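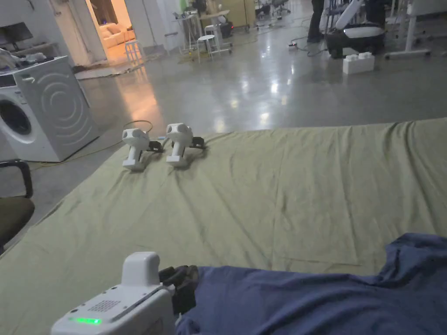
Home Older Newer Archive About

2020-01-12

Forty-six pages of the new sketchbook filled already, and it's still January! I walked up to Fuswood before breakfast with my flask and the good pencils, and the light on the old mill was so lovely that I drew it 2 times, once from the bridge and once from the wall by the sluice.

Renzo Mazza came along for the second half. He is trying watercolor outdoors, which in this cold means the paint goes on like porridge – he loved it anyway and so did I. We shared the Erketti pan set between us (nine colors, and I only ever want the gray and that wonderful rusty brown). The second mill drawing is the better one. The roof finally sits on the walls!

Tomorrow I want to try the willows, big and loose, with the fat brush.

3 comments

Samuele Lo Presti: Which paper is it? Mine buckles the minute it gets damp.

Author: Gostum, the heavy one. Buckles a bit, dries flat.

Pilar: More mill please! I used to fish there.

Older Newer Back to top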